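Chapitre 5
Le ménage des ateliers et la poussière : une petite histoire du balayage

Objectifs du chapitre
Savoir distinguer poussière sédimentée et poussière en suspension
Comprendre pourquoi le balayage à sec recule dans les ateliers
Lire un plan de nettoyage simple

Mots clés : empoussièrement, remise en suspension, balayage humide, zone sale, sens de progression

On commence par un cas. Clingate, une filature moyenne, 317 ouvriers, deux équipes. Le soir, on balaie. À sec, vite, portes fermées à cause du froid. Le lendemain matin la première équipe tousse. Personne ne fait le lien pendant des années, sauf Beryl Pilkington, contremaîtresse, qui note tout dans un cahier : l'heure du balayage, l'état des métiers, les absences. Son cahier servira de fil rouge à tout le chapitre (extraits en fin de volume).

Ce que le cahier montre, en gros : les jours où le balayage est fait juste avant la reprise, plus de plaintes. Les jours où on laisse passer la nuit, moins. La poussière a eu le temps de retomber. Elle est toujours là, notez bien — mais au sol et sur les machines, pas dans l'air qu'on respire. C'est toute la différence entre les deux états de la poussière, on y revient en section 2.

Une définition tout de suite, à retenir. On appelle remise en suspension le passage dans l'air de particules déjà déposées, sous l'effet d'un courant d'air, d'un choc, d'un passage ou d'un outil. Le balai est un outil. Le pied aussi. Une porte qui claque suffit parfois.

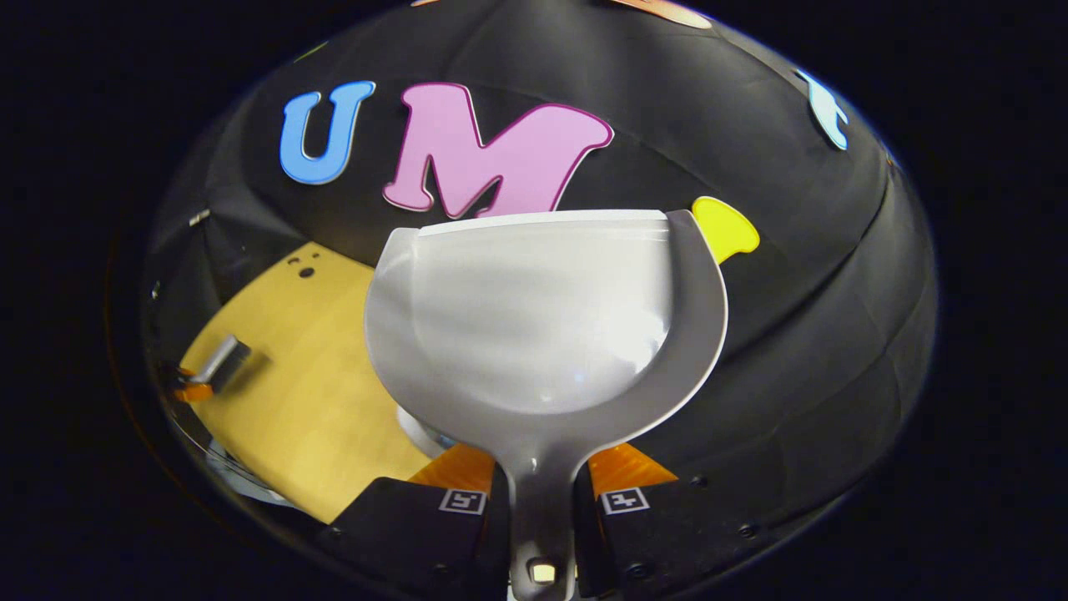

Deuxième cas, plus récent : l'usine Ganside, fabrication de cartonnages. Sol lisse, grande surface, peu de recoins. Ryan Rudd, chef d'entretien, supprime le balayage à sec et passe au balayage humide. Résultat mitigé les premières semaines : le carton mouillé colle, les agents se plaignent, le temps de passage augmente. Il faut attendre octobre et un changement de l'ordre des tâches pour que ça marche. D'abord ramasser les chutes à la main, ensuite seulement mouiller. Rien de savant, mais l'ordre compte.

D'où la règle générale, qu'on retrouvera dans tous les plan de nettoyage étudiés plus loin : du haut vers le bas, du propre vers le sale, du fond vers la sortie. Trois directions, une seule logique — ne pas salir ce qui vient d'être fait. Les élèves l'apprennent vite et l'oublient aussi vite devant un vrai local encombré. S'exercer donc sur plan puis sur place.

Attention au vocabulaire. Nettoyer, dépoussiérer, désinfecter : pas synonymes. Dans ce chapitre on s'en tient aux deux premiers. La désinfection sera vu au chapitre suivant, avec les temps de contact.

Pour préparer la séance
Relire la page sur la taille des particules (chapitre précédent).
Apporter le plan d'un local connu, à l'échelle si possible. Y marquer les entrées, les points d'eau, les meubles fixes.
Repérer une surface où la poussière se dépose plus qu'ailleurs et proposer une explication, deux lignes maximum.

Section 1. Avant le balayage : le sol de terre battue

Longtemps la question ne se pose même pas. Sur la terre battue on arrose un peu, on tasse, on pousse dehors ce qui gêne. Le balayage humide est donc plus ancien qu'on ne croit, simplement il ne porte pas de nom. C'est avec les planchers et les carrelages que la poussière devient visible, et que le balai sec s'installe comme geste ordinaire.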